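Vinholm Play Kitchen: Progress Report to the Famgate Fund
Reporting period ending December

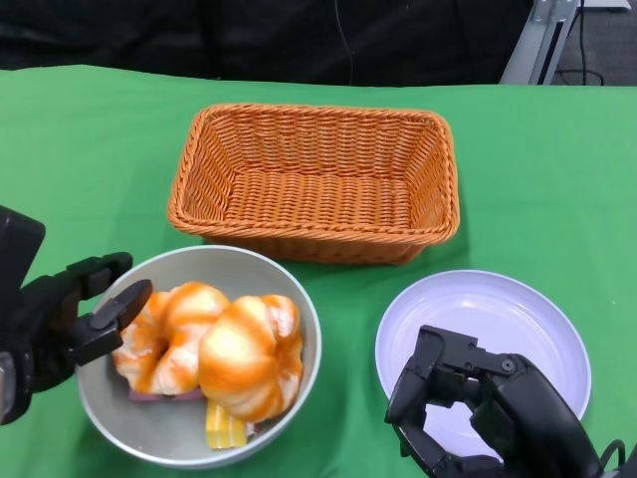 The bakery table at Vinholm: wicker basket, gray serving bowl and plate on the green cloth.

We are really happy with how the bakery table has come along, so we are putting it first this time. In the last report it was a line in the budget and a sketch on the back of an order form. Now it has a cloth, a basket, serving dishes and a good stock of pastries, and children head for it as soon as the doors open on Wednesday mornings.

What the grant has paid for so far

Spending to date is $482 out of the $952 awarded. Most of that went on play food and serving pieces, with the rest on table covers and storage. The wicker basket came out of this money and we would buy it again tomorrow. It is wide enough for two children to reach into together, and the thick rolled rim gives small hands something to hold when they carry it over from the shelf. The glazed pastries are the runaway favorite (the twisted ring with the orange streaks has been "sold" more often than everything else put together, as far as we can tell).

The green cloth was a late addition. We tried the table bare for the first few sessions and the dishes slid around and made a racket. With the cloth on, the whole corner is quieter, and the pale plates and the orange glaze show up nicely against it. We have a second cloth in the wash rotation.

How the table is being used

We planned it as a shop. Children have made it a shop, a breakfast cafe, a birthday party and, for most of one morning, a hospital canteen. The setup that works best is a basket for the customer, a bowl for the baker and a plate for whoever is eating. Sorting and serving happen without much prompting from us, and we are hearing a lot of lovely talk: asking for more, offering a swap, explaining that the cake is too hot to touch.

The Hadulby site borrowed our spare set for 3 sessions and would like a table of its own. They seat up to 10 children at a time, so they would need more plates than we have.

What has been harder

Small pieces wander. Cake slices turn up in the book corner and in coat pockets, and we now do a quick bowl check before pickup. The first bowls we ordered were too deep for toddlers to see into, so we exchanged them.

The picture labels for the shelves are behind schedule. Raju Print has the artwork and we expect the labels back early in the new year.

Next period

We will finish the shelf labels, add a bread set and more plates, and put together a matching box for Hadulby. The remaining $470 covers all of this at current prices. We would also love to try a soup and salad table in the spring, and will send a separate note on costs once we have quotes.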